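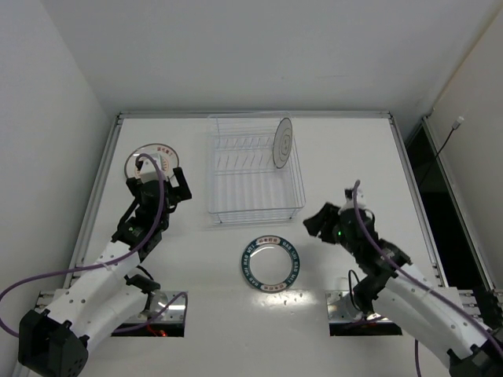 Lurik is a collection of product texts for home goods, with a small table of attributes for each text. The texts come from the catalog of Wildale, a shop that sold lamps, mirrors, curtain rods, tableware and small kitchen furniture. The shop had the habit of describing several things in one paragraph, so we had to decide what is one product. Our rule is that every thing which can be used alone has its own record, also when it stands inside another thing. A clear dish rack and the white plate standing upright in its right end are two records, and the plate lying flat in front of the rack is one more. A glass shade that fits only one lamp stays in the record of the lamp.

Version 3
Maintainer: Vilho Hakala
Last change: Mar 8, 2018

Contents of the package

items.csv has one line for each product.
texts/ has the catalog text of each product, one file for each, in UTF-8.
terms.txt is the list of allowed words for material, finish and color.
changes.txt tells what was corrected between versions.

The name of a text file is the same as the item number in items.csv. If you find a text without a line in the table, please tell me, it is an error.

Columns in items.csv

item: the number of the product. It has no meaning, and numbers of removed products are not used again.
group: lighting, mirror, textile, table, kitchen or other.
material: the main material. When the text names two, the first one is written here and the second goes to material2.
finish: polished, brushed, matte, painted or none. "None" means that the text does not say it. It does not mean that the product is without finish.
color: one word from terms.txt.
width, height, depth: in centimeters. Inches were converted and the original value is kept in the text.
source: catalog or leaflet.
note: free text, mostly empty.

How the attributes were written

Two persons read each text separately and filled in the columns. After that I compared the two tables with the script from Jikley, and we talked about the lines where they were different. Most of the differences were in the column finish. The old catalog writes "satin" for metal and also for fabric, and one reader put all of them to brushed. In version 3 this is repaired for metal. For fabric the finish is now always none and the word satin is in the note.

The readers worked only with the text and did not look at the catalog pictures. This was sometimes difficult with mirrors, where the text says "matching frame" and does not tell matching with what. Such cases have an empty material.

A text longer than 40 lines was cut after the part about the product, and the delivery conditions were removed. Prices were removed from all texts. I have left the spelling as it was, including "chrom" and "cristal", which come many times in the lighting group.

Known problems

The group other is a mixture. It has 48 products, and some of them should maybe go to kitchen, for example the hooks and the paper holders.

For 15 lamps the height is given with the chain and for the rest of them without it. The note column tells which, but it is easy to miss this if you only read the numbers.

Curtain rods which can be extended have the shortest length in width. The longest length is in the note. I would like to have a separate column for it, but it would break the import in Kandasamy, so it must wait for the next version.

The texts from leaflets are shorter and use more praising words than the catalog texts. If you train a model to guess the group from the text, please check the two sources separately. In my own trial the model learned that "elegant" is a mirror.

What it can be used for

We made the collection for testing search in small shops, where the customer writes "silver lamp" and the product says "brushed nickel". It can also be used for practice in cleaning of data. It is not good for studying prices or the market, and the sizes should not be used for ordering spare parts.

License and changes

You may use and change the files freely if you keep the name Lurik and the version number in your own description. The texts were given to us by the shop with this same condition.

Corrections are welcome by e-mail to the maintainer. Please write the item number and the name of the column, and copy the sentence of the text which shows the right value. I collect the corrections during the year and put them in every December.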